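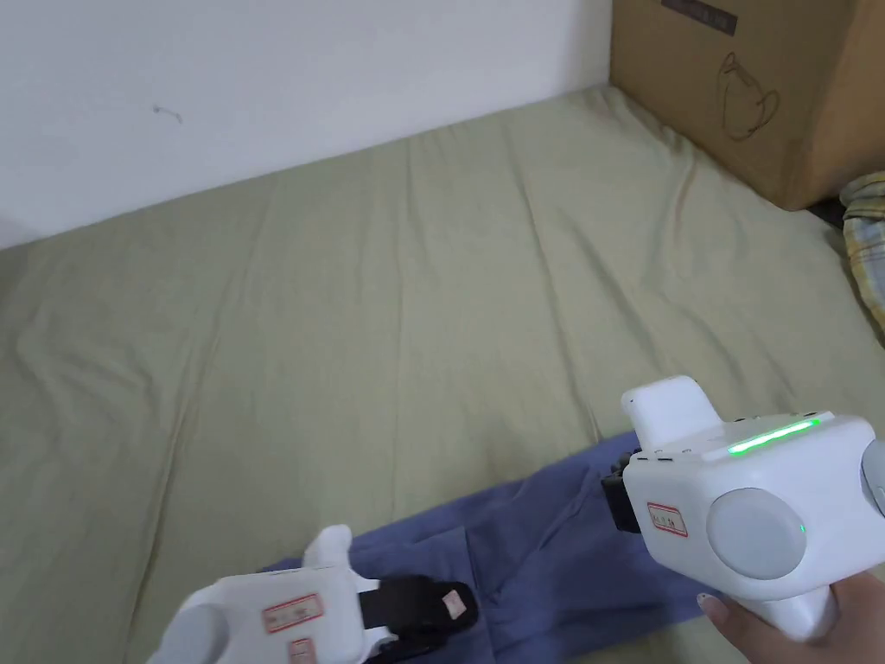 # Ticket 254 – Bed-surface cloth tasks failing session review

**Site:** Verncombe
**Opened by:** Eleri Lloyd
**Assigned to:** Nataša Kolev
**Opened:** 2024-05-08
**Priority:** 2
**Status:** Closed, practice note updated

## Problem

Six sessions of the cloth-folding task on the mattress were returned by review. The rejection code was "start state not to standard". The operator followed the current practice note and believes the sessions are valid. Eleri asks for either a re-review or a clearer rule.

## Log

**Kolev:** Read the practice note, section 2. It says the work surface must be "clear and flat". That wording was written for tables. A fitted sheet on a mattress will have creases in it, and the note gives no limit. Two reviewers could read the same start state differently.

**Kolev:** Asked review for the reasons behind each rejection. Answers came back as follows:

| Sessions | Reason given |
|---|---|
| 3 | Creases in the sheet |
| 2 | Other items on the bed (cardboard box, plaid fabric) |
| 1 | No reason recorded |

**Lloyd:** The box and the plaid fabric are away from the blue cloth. Neither gets in the way of the grippers. The note says "clear" but doesn't say how much of the bed has to be clear.

**Kolev:** Agreed. Raised with Esperanza Villanueva, who owns the practice note.

**Villanueva:** The intent was to keep the working area free of anything the fingers could catch by mistake. Background items were never meant to fail a session. A household bed usually has something on it. Creases are acceptable if the cloth can be told apart from the sheet by colour. Blue on pale green is fine.

**Kolev:** Asked whether a drawing or printed label on a box counts as a privacy problem. Section 4 covers names, addresses and anything on a shipping label.

**Villanueva:** A drawing is no issue. A printed label has to be turned away or covered if it shows a person's details. Product text can stay. Same rule for handwritten labels on the grippers: unit markings only.

**Lloyd:** Second question while this is open. Zatthorpe has been told to tighten their grip before the fingers close, and we've been told to keep it loose. Which one is it?

**Villanueva:** Hold the handle firmly enough that the body doesn't rotate. Fingers stay clear of the jaws. I'll put one wording in for both sites.

**Kolev:** Kalliopi Yordanov re-reviewed all six against the intended rule. Five accepted. The remaining one, with no recorded reason, stays rejected – the file stops at 57 seconds and the task isn't finished. Unrelated to the start state.

## Changes to the practice note

1. "Clear and flat" replaced for beds and sofas with: "No loose items within reach of the gripper fingers during the task. Creases in the cover are permitted."
2. The target cloth must differ in colour from the cover.
3. Background items stay where they are for the whole session. Do not move them between takes in the same set.
4. Printed labels with personal details are covered or turned before recording.
5. Reviewers must enter a reason with every rejection. A blank reason sends the session back to the queue.

## Closing

Both sites notified. Zorica Angelovski will add item 5 to the review form as a required field. Older bed-surface rejections are not being reopened unless a site asks. Requests go in as a new ticket with the session list attached.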